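Home fermentation and hot drinks > Ginger and turmeric
Thread opened 1/19/26

Turmeric paste separates and goes gritty after a week in the fridge

Elisa Santoro

I make a cooked turmeric paste for hot milk drinks and have not been able to get a batch that stays smooth past the first week. On day one it is fine. By day seven there is a thin yellow liquid on top, and the paste underneath has turned grainy. Stirring brings it back together for an hour or so, then it splits again. The drink made from the older paste leaves sediment in the bottom of the mug even after whisking.

Method as it stands:

Ground turmeric, 1/2 cup
Water, 1 cup
Ground black pepper, 1 1/2 teaspoons
Ground ginger, 1 teaspoon
Coconut oil, 1/4 cup

Turmeric and water go in a small saucepan over medium heat. I stir until it thickens, which takes five minutes, then take it off the heat and add the oil and spices. It goes into a glass jar while still hot, lid on, straight into the fridge. The finished batch in December weighed 384 grams. The turmeric is the store brand from Heydari, bought in a large bag and kept in the pantry.

Things I have already changed, one at a time: less oil (still split), a different jar (no difference), and almond milk in place of dairy for the drink (sediment was worse). I have not changed the cooking time or the brand of turmeric.

I portion the paste on the kitchen table with a teaspoon, one level spoon per mug, and the stain comes off a board more easily than off bare wood, so I keep one underneath.
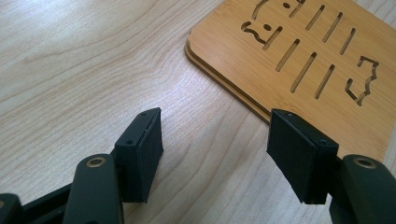 Flurnier

Your cooking time is too short. Ground turmeric contains a good deal of starch, and the starch is what holds the water. At five minutes over medium heat the outside of the paste thickens against the pan and the middle lags behind it. It looks done. The starch that has not swelled lets go of its water over the next few days, and that is the liquid on top.

The grit has a second cause. You are adding the oil to hot paste and then putting the closed jar directly into the fridge. Coconut oil sets at a cool room temperature. If it has not been worked in completely, it collects as it cools and sets in small hard grains. Rub some of the grit between two fingers. If it melts, it is oil. If it stays sandy, it is undercooked or coarsely ground turmeric. You may have both.

What I would do with the same ingredients:

Whisk the turmeric into the cold water before turning on the heat. Let it stand ten minutes.

Heat on low, stirring the whole time, until it bubbles slowly in the center of the pan as well as at the edge. Hold it there for eight to ten minutes. Add water by the tablespoon if it gets too stiff to stir.

Take it off the heat and let it cool until you can hold a hand against the side of the pan. Add the pepper and ginger.

Add the oil melted, in three or four additions, beating each one in before the next. A stick blender is better than a spoon here. Run it for 20 seconds and scrape down, then repeat.

Spoon into a clean jar, press out the air pockets, close it, and refrigerate promptly. Don't leave it on the counter overnight to cool.

Weigh the empty pan first if you have a scale. My finished paste comes to 242 grams from a half batch measured generously, and if it comes out much lighter than that I know I have boiled off too much. That number is for my measuring cups and my burner -- yours will differ, but it should be the same from one batch to the next.

On the mug sediment: some of that is normal. Turmeric is a ground root and does not dissolve. Whisk the paste into two tablespoons of hot milk first, get it smooth, then add the rest. Almond milk is thinner than whole milk and holds less in suspension, so what you saw is what I would expect. Oat milk does better.

Drilance

I would switch turmeric before anything else. Store brands vary. I had the same problem until I changed to a finer grind, and I didn't change anything else. Also you can skip the oil completely and put a little butter in the mug.

Flurnier

Skipping the oil removes the oil grains and leaves the water problem where it was. A finer grind will help with the sandy texture. To check without buying anything, push a spoonful of the dry powder through a tea strainer. If much of it stays behind, the grind is coarse.

Elisa Santoro

Did the finger test on the old jar. Most of it melted, a little did not. I made a new batch with the low heat and nine minutes at the bubble, oil in four additions, blender in between. The color is darker than my usual, more orange than yellow. Is that from the longer cooking or have I scorched it? It does not taste burned. Tea strainer result was a small amount of coarse powder left in the mesh, less than a quarter of the spoonful.
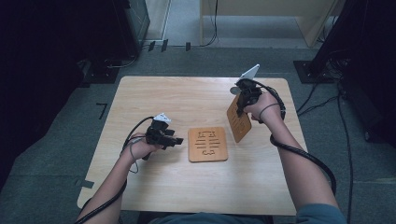 Color change and storage

Flurnier

Darker is normal. The paste is holding its water and the oil is dispersed, and both deepen the color. Scorched paste tastes bitter at the back of the tongue and you would find a brown film on the bottom of the pan. If the pan wiped clean, it is fine.

For storage, keep it in the main part of the fridge, away from the door, and take it out with a clean dry spoon each time. I use mine within two weeks. Beyond that, freeze it: level teaspoons on parchment, freeze until hard, then into a bag. They go directly into hot milk. Freezing coarsens the texture slightly -- in a whisked drink I can't tell.

Discard any jar with mold or a sour smell. Don't scrape the top off and keep the rest.

Skadon

Does this work with fresh root? I have a lot of it.

Flurnier

It does, with changes. Peel it, slice it, blend it with just enough water to turn the blades, and cook it longer, fifteen minutes at least. It will never be as smooth as powder because of the fiber. Strain it if that bothers you. Wear gloves.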